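The Towel Man of Kernley

I got to Lirside on a Wednesday, a little before nine, and Yannick Aubert already had coffee going and a stack of towels up to my elbow. He runs the linen side of the place, which means he spends most of his day folding, and I'd been wanting to talk to him ever since a friend stayed at one of the Kernley guesthouses he supplies and came home raving about (of all things) the hand towels.

"People think it's the detergent," he told me, before I'd even sat down. "They always ask me about the detergent! It's mostly the table."

So we talked about the table for a good ten minutes. He likes a white top, smooth, with plenty of elbow room, and he doesn't mind if it gets scuffed. White shows him every thread and crumb before it gets into the cloth. He used to work on a dark bench at Nouri, his last job, and he says he never knew what he was picking up with the laundry. 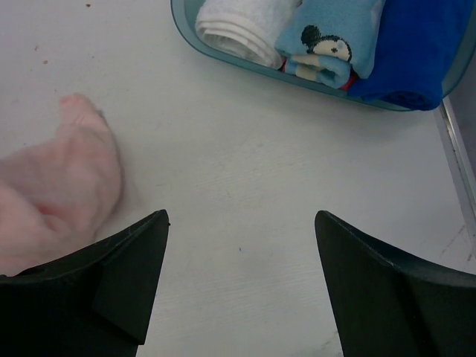 He wipes down first thing and again after lunch, and in between he just sweeps things off with the side of his hand. "I'm not a surgeon," he said, laughing. "It's a towel. Somebody is going to dry their feet on it."

I asked how many he gets through, and he pulled out a notebook with a coffee ring on the cover. In February it was 3,391 pieces, and the month after that 3,810, which he blames on a wedding season that started way too early. Of those, 631 were pink. He has strong feelings about the pink ones.

"Pink terry is a diva," he said. "White you can wash hot, wash again, who cares. With pink you get one a bit more salmon than its neighbor, and then they sit together on a shelf and everyone can see it." He sorts them by shade before he folds, holding two up by the window and squinting, and I have to admit I couldn't tell most of them apart.

Then he showed me how he picks one up. I'd have grabbed the whole thing in a fist, but Yannick takes just a small pinch of cloth and lifts, and lets the rest drop and find its own shape. He says terry is heavy enough to do half the work for you if you leave it alone for a second. I tried it and got a sort of pink cabbage. He was very polite about it!
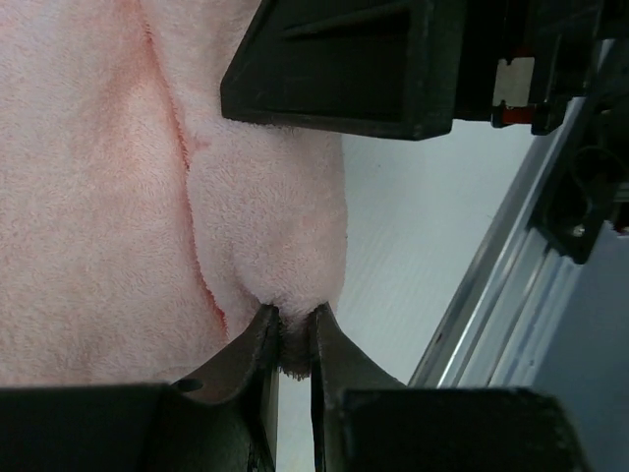 Getting the fold right

His own fold has 4 moves, and he's been doing it the same way since he was nineteen. Shake, halve, halve again, then roll the long side toward you with the hem tucked in. The hem is the bit he fusses over. If it peeks out, he undoes the lot and starts over, and he did this twice while telling me he isn't fussy.

He learned it from his aunt, who kept rooms above a bakery, and he still hears her telling him to stop squashing the loops. "You press it flat, it looks neat for an hour," he said. "Then the guest picks it up and it feels like cardboard. Leave some air in there."

The finished ones go out in Gatach crates, twice a day, and he loads those himself too. I offered to carry one and he let me, which I took as a compliment.

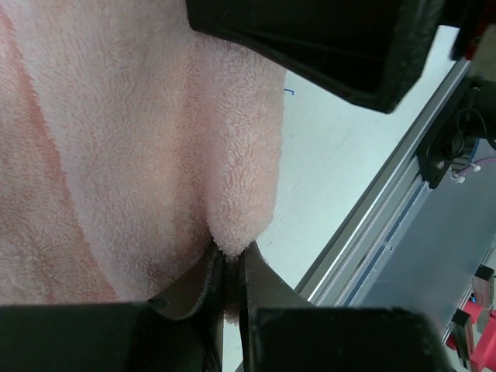 What should I do at home if my towels have gone stiff?

Use less detergent than you think, skip the softener for a few washes, and give each towel a hard shake before you hang it. Yannick also says to quit overloading the machine, and he looked right at me when he said it.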